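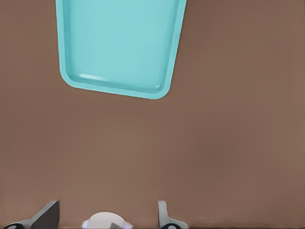
Notes, planner talk, second half of the session. Keep to time. Skip the history if we start late.

Opening. Ask who has shipped a planner that was tested only in sim. Wait for hands. Then say the number: 793 simulated pick-and-place runs on the Nernamier stack, and I still wouldn't sign off on it. Let them argue later.

What the wrist view gives the policy. Pale tray, plain brown surface, even light. Very little clutter to confuse a segmenter. Say plainly that a color threshold would find that tray. If your learned perception module scores well on this, ask what you paid for.

Point at the gap between the fingers. The white object is low in the view and only its top shows. The pose estimator reports a full six-number pose anyway, with a confidence score next to it. Ask where the confidence comes from. At Clelwood we traced it back and it was the detector's class score, passed along and renamed. Pause here, people usually want to write that down.

Control. The Dierckx controller closes on a width threshold. Fine when the object is rigid and the contact model is kind. Our first 200 runs used the default friction and we were very pleased with ourselves. Lowered it and the success rate fell apart. I don't trust any result where friction isn't stated. Neither should reviewers.

Planning. 545 ms median per replan, on a desktop. Vendors quote the median. Ask for the worst case. Ours was over 4 seconds and the arm just sat there holding its last command.

Tooling. Skondton replay viewer: useful, but it drops frames when the log is large and gives no warning. Check the timestamps yourself. If demo works, show the replay at half speed. If not, move on, no apologizing.

Likely question: "Doesn't randomization fix this?" It helps with the colors and lights you thought to randomize. We never randomized camera mounting, and that's what got us on the real cell.

Last slide is the test list. Leave it up during questions. Don't read it out.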